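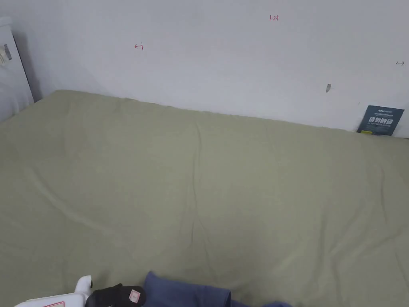
When does the Danduvar river walk open? The first guided walk leaves the Manzano jetty at 9 a.m. on Friday.

The route covers 145 stilt houses and the old salt store. Signs are in 2 languages.

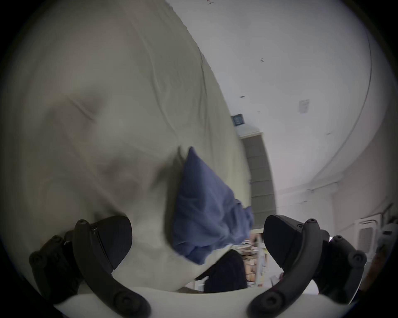
Walks run daily through December – tides permitting – and groups are capped by the harbour office. Operator Stilton expects 3,000 visitors in the first season.

Media contact: Maite Iglesias, Stilton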